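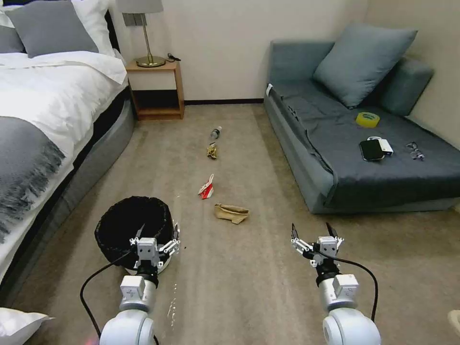

4.3 Cleaning the carpet with the Sterberg upright

Use this procedure for low-pile and medium-pile carpet in bedrooms and hallways.

1. Move wastebaskets, cords and other small items off the area to be cleaned.
2. Set the height dial to 2.
3. Fill the clean water tank to the line. Water temperature must not exceed 43 °C.
4. Add one capful of Pindell cleaner and close the tank lid until it clicks.
5. Press the trigger on the forward pass. Release it on the return pass.
6. Empty the dirty water tank when the float rises.

CAUTION: Do not run the brush over power cords or cables.

Note: Drying time depends on pile and room humidity. At humidity above 70%, make a second return pass with the trigger released.

For brush removal, see page 21.

Revised 2025-01-10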